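Bike share for a 3-day visit: day pass or monthly?

Posted by Kathleen Hayes in Getting Around

I'm coming to Stokdale in April for three days and would like to use the Tivier bikes to get from my rental to the river and back, plus whatever else comes up. I ride at home but I've never used a bike share anywhere. The site lists a day pass and a monthly pass, and the monthly costs less than three day passes, which makes me think I'm missing something. Does it renew by itself? Also, what happens if I get to a station and every dock is full? I read that they put a hold on your card and I'd like to know how much before I use my debit card.

Selim Gündoğdu

Get the monthly. It does renew by itself, but you can switch that off in the app under Payments as soon as you've bought it, and the pass still runs its full month. I did this for my sister when she visited.

The catch is the ride length. Both passes cover rides up to 30 minutes. After that you pay by the minute, and it adds up quickly if you stop for lunch with the bike still checked out. Dock it, eat, take another one. There is no limit on the number of rides in a day.
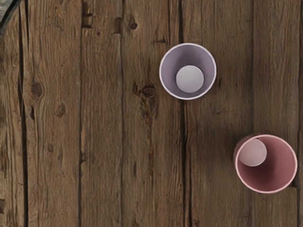 If the station is full, tap your card on the post and choose "no dock." You get 15 extra minutes and the screen shows the nearest station with space. The one at the foot of Kaplan Street fills up before 9 in the morning and again after work, so if you're heading to the river, go one stop farther and walk back. It's 800 meters and flat.

Check the bike before you take it out. Squeeze both brakes, spin the pedals backward, and look at the seat clamp. A seat turned to face backward means somebody has already found a problem with that bike — leave it where it is.

The bikes are heavy and have 3 gears. They're fine along the river. I wouldn't take one up to the old town unless you don't mind pushing.

Nermin Çınar

just walk, downtown is small. the bikes weigh a ton

Şengül Yaman

Selim covered most of it. On the hold: mine was $100 on a credit card and it dropped off 2 days after the pass ended. On my husband's debit card it took more than a week, so I'd use credit if you have it.

One more thing. When you return the bike, push it in hard and wait for the green light. I walked away from a yellow one once and the ride stayed open all night. Customer service took the charge off, but I had to call twice and give them the bike number. Now I take a picture of the number every time.

Helmets aren't provided. I bring my own.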